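Stenditz Pantry Words

A word list of what people call things in their kitchens, with the places they keep them. Plain text, tab-separated, one row per word per household.

Status: usable. Maintained in the evenings, so please be patient with the issue tracker.

Why this exists

It started as an argument over what to call the end of a loaf of bread. In Stenditz there are at least four names for it, and everyone who uses one is sure the others were made up by people from across the river. I wrote them down to settle the matter. The matter is not settled, and there are now 1,160 rows.

What's inside

words.tsv — the main table. 1,160 rows from 300 households.
places.tsv — where in the home the thing is kept, in the household's own terms. "The cold cupboard" and "the back" are both valid values. They may be the same cupboard. Do not merge them.
disputed.tsv — 27 words on which two people in one household gave different answers and neither would back down. Both answers are kept, in the order they were shouted.
notes.txt — remarks that didn't fit a column. Mostly about jam.

Columns in words.tsv

household: a number with no meaning. It is not an address and can't be turned into one.
thing: a plain English gloss, chosen by me, often badly.
word: what they call it.
spelling: "given" if the household wrote it down, "guessed" if I did.
age_band: one of 3 bands (young, middle, old). People picked their own band, so there is a seventy-something in "middle" who I am not going to correct.
town: Stenditz, Jiviven or Ikar.
heard_from: where the speaker says they picked the word up. "Always" is the most common answer.

How it was collected

By paper form, left on counters and pinned up in shops, beginning one February when there was not much else to do. Each form had a sheet of outline drawings (ladle, sieve, the bread thing) and a blank line beside each. People wrote in the word they would use if asking someone to pass it. Forms came back with grocery lists on the reverse, which I have not published, although some of them were more interesting than the data.

The Jiviven forms were run off on a copier low on toner. The sieve and the frying pan came out looking alike, and I have marked those rows "unsure" in the thing column. If you are doing serious work on sieves, leave out Jiviven.

Cleaning

Light. Trailing spaces are gone, and capital letters are gone except where the household clearly meant them. I removed rows where the word was "thing," then put them back after it became obvious that in Ikar this is the standard term for the potato masher.

Swear words are left in. Filter on your own time.

Known problems

Ikar is overrepresented because the post office there had a very good counter.
"Cupboard," "press" and "dresser" are used for the same piece of furniture and also for three different ones.
Two households answered as a group. You will know them when you reach them.
Row order changed between versions 1 and 2. I am sorry. Join on household and thing, never on line number.

Loading it

Any spreadsheet will open the files. Tell it the text is UTF-8, or the Ikar words will arrive with boxes in them. The Mahlangu script in the tools folder turns the tables into a single file and complains about duplicates. Most of its complaints are wrong, but read them anyway.

Folder picture
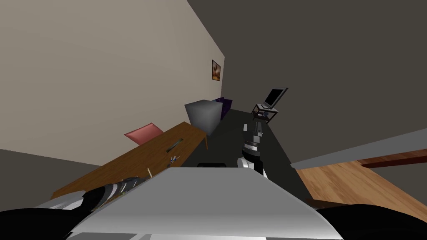 Rendered room, with a long brown wooden table.

Adding your own words

Send a row, or several. I would rather have a word with a guessed spelling than no word. Please don't send words your grandmother "would have said" unless you heard her say them. Grandmothers have been credited with a great deal in this project already.

New towns are welcome once there are enough forms to fill out all the age bands. One person from a new town is a letter to the editor.

License and credit

Use it for whatever you like, including dictionaries, games and family fights. Credit "Stenditz Pantry Words" and mention the version number. If you find out where the Jiviven word for a bottle opener comes from, open an issue. The going theory involves a boat, and I don't believe it.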